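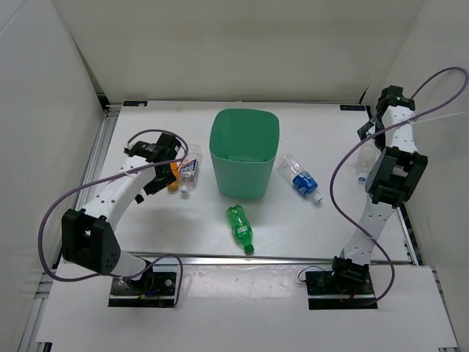 Figure 4. Two-arm cell laid out for the bottle sorting task.

Home | Setup | Recording | Review | Export | Support

Section 4: Recording Demonstrations

Complete the arm calibration in Section 3 before you start. The steps below use the bottle sorting task, in which the arms pick up bottles and drop them into the bin. Other tasks in the Flovari task library follow the same order.

4.1 Prepare the table

1. Wipe the tabletop and remove anything that is not on the task sheet.
2. Stand the bin in the middle of the table with the open top facing up.
3. Place 5 bottles around the bin. Use a mix of sizes and labels, with caps on.
4. Put at least one bottle on each side of the bin, so that both arms have work to do.
5. Check that each gripper can reach its nearest bottle without touching a wall.

Note: Bottles may lie close to the walls or partly behind an arm. Keep these layouts in the set. A policy trained only on open layouts will do poorly on them.

CAUTION: Leave slack in the arm cables. A cable pulled tight over the elbow or wrist can work its connector out during a reach. Move both arms through their full range by hand before turning on the motors.

4.2 Record an episode

1. Open Flovari Recorder and select the task name.
2. Enter your operator ID.
3. Move both arms to the start pose and wait for the green status light on the screen.
4. Press Record.
5. Pick up the bottles one at a time. Use whichever arm is closer.
6. Release each bottle over the bin opening. Do not push it down with the gripper.
7. Return both arms to the start pose and press Stop.

An episode times out after 90 seconds. Timed-out episodes are saved but marked Incomplete, and are left out of export unless you change the setting on page 46.

If you drop a bottle on the table, pick it up again and continue. Recovery moves are useful. If a bottle leaves the table, press Stop and mark the episode Discard.

WARNING: Keep hands outside the walls while the motors are on. Press the emergency stop before reaching in to reset.

4.3 Change the layout

Move every bottle between episodes. After 20 episodes, swap in a different set of bottles and run the camera check again.

Procedure revised in September by Hyun-seo Ham.

Related topics
Section 3: Calibrating the arms
Section 5: Reviewing and labeling episodes
Replacing a gripper
Export settings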